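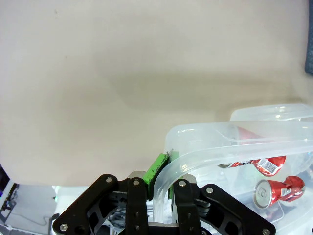
Kit de collecte Erkano pour pince parallèle

Quand on commence à rassembler des démonstrations pour un système d'apprentissage, on pense d'abord au bras, au logiciel, à la puissance de calcul... et puis on passe trois semaines à chercher un bon support de caméra (nous sommes passés par là, et plus d'une fois !). Le kit Erkano est né de ces semaines-là. Il réunit ce qu'il faut pour enregistrer des gestes de préhension vus depuis le poignet du robot, avec un matériel qui se monte en une matinée et qui supporte d'être démonté, prêté, remonté de travers puis remis d'aplomb.

Ce que contient le kit

- une petite caméra de poignet et son support réglable
- deux jeux de patins verts à surface légèrement rugueuse, pour pince parallèle
- un boîtier d'enregistrement Jenden, avec ses câbles
- 21 fiches de tâches imprimées, à compléter avec les vôtres
- une licence du logiciel de tri Kaplan pour un poste

Pour quels objets ?

Pour ceux que vous avez sous la main, tout simplement. Nous aimons beaucoup les bacs en plastique transparent, que l'on prend par le rebord, un doigt à l'intérieur et l'autre à l'extérieur : la paroi est mince, elle brille, elle laisse voir ce qui se trouve derrière, et un modèle qui n'a connu que des cubes opaques s'y perd très vite. Mettez-y deux canettes rouges écrasées et vous avez déjà une tâche de tri tout à fait honorable. Une canette cabossée ne présente jamais deux fois le même profil, et c'est une richesse pour votre jeu d'exemples, même si l'opérateur soupire un peu le lundi matin.

Le placement de la caméra demande un peu de soin. Les doigts doivent rester visibles en bas du champ, patins compris, avec assez de table devant eux pour que l'approche soit lisible. Évitez les nappes et les plateaux trop brillants ; un plateau beige mat convient très bien, et quelques ombres ne gênent pas, au contraire, pourvu qu'elles varient d'une séance à l'autre.

Combien d'exemples prévoir ?

On nous le demande presque à chaque appel, et la réponse dépend bien sûr de la tâche. Pour la saisie d'un bac par le rebord, nous conseillons de viser quelque 300 épisodes, en déplaçant le bac et son contenu entre les prises. Gardez aussi les essais ratés, étiquetés comme tels : le logiciel Kaplan les range dans un dossier à part et vous serez contents de les retrouver.

Caractéristiques

Durée conseillée par épisode : 20 secondes
Changement des patins : sans démonter les doigts
Commande des épisodes : pédale ou clavier (pédale en option)
Délai de livraison : 7 jours ouvrés

Les patins sont des pièces d'usure. Un petit éclat dans un coin n'empêche pas de travailler, mais notez-le dans le journal de séance, et changez les deux patins ensemble le moment venu.

Le kit est assemblé et vérifié chez Sestetti avant l'envoi. Si vous hésitez sur la compatibilité avec votre pince, écrivez-nous avec le modèle et, si possible, une photo de la bride : nous répondons volontiers, et souvent plus longuement que prévu.

Produits associés
Jeu de patins verts de rechange
Pédale de début et fin d'épisode
Support de caméra Jenden, version longue
Licence Kaplan, poste supplémentaire

Sestetti, matériel pour l'apprentissage robotique | Contact | Conditions de vente | © Sestetti, tous droits réservés | Haut de page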